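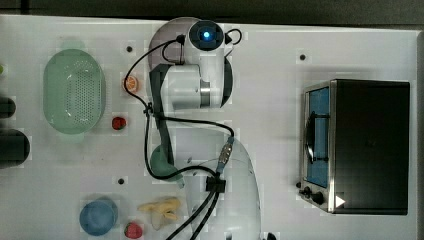

Okstead, January 24, 2025

Ticket 676 – Overhead view policy misjudges clear dome
Opened by: Perla Ponce
Assigned to: Umesh Pathak
Status: open, workaround in place

Problem
Since the October checkpoint, the policy plans gripper paths straight through the transparent dome on the kitchen table setup. The colander, bowl and toaster oven are segmented correctly. The dome comes back as bare tabletop, with a few stray fragments where its outline catches light. Play food is detected, but grasp ranking near the dome is unstable.

Log
Pathak: Replayed 13 episodes from the Adari set. In more than 2 of them the planned path for the banana crosses the dome volume. Cable bundle is masked in all of them, so the mask is not the cause.

Ponce: Checked the overhead calibration against the black dots on the table. Residuals normal. Not a camera offset.

Chávez: Retrained the segmentation head with the specular augmentation turned on. The dome outline is now partly recovered, mostly as broken arcs. Hull fitting closes the arcs when enough of the rim is in view. With the dome running past the bottom of the image, as in the attached view, the fit fails and returns no object.

Pathak: Added a prior on rim curvature. Fit converges on the attached view, but the radius is too small. Side effect – the round blue bowl is now sometimes proposed as a second dome.

Workaround
Load the dome as a fixed keep-out volume before each run. Do not use results from these runs in the clear-object table.

Next
Chávez to restrict the curvature prior to regions with no color contrast. Ponce to rerun the same episodes with the new head and post the masks to this ticket.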